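Went along to the Zorwood home loan and property expo on Saturday (2 Oct 2021, if you're reading this later) and came home with sore feet and a tote bag full of brochures. We've been thinking about refinancing since June, so I figured a morning of free advice couldn't hurt.

Doors opened at 11 and the queue was already out to the car park. Parking was $33, which I'm still cranky about.

First stop was Gamon, a mortgage broker with a big corner stand. I asked about break costs on a fixed loan and got a proper answer, with a worked sum on the back of a flyer – our exit fee would eat most of the first year's savings. Not what I wanted to hear, but good to know!

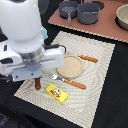
The lender stands

Dirkeck was pushing a $2000 cashback for switching. Sounds terrific until you read the sheet and find the rate goes up after the honeymoon period, and there's a yearly package fee on top. The bloke on the stand was lovely about it, to be fair, and printed me the full comparison without being asked. Hầu had no cashback at all, but a lower ongoing rate and a free offset account, and they'll do the valuation before you apply.
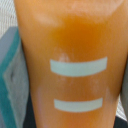

Offset accounts were what I'd really come for, and the midday talk was the best half hour of the day. I'd always assumed you needed a huge balance to bother, but even $1000 sitting there trims a bit off the interest. By then I was parched and would have paid silly money for a tall orange drink like that one, stripes on the front and all. I stayed for the questions anyway (mostly first home buyers asking about lenders mortgage insurance) and filled two pages of my notebook.

I've booked a call with Hầu for next week and will post the numbers once I have them.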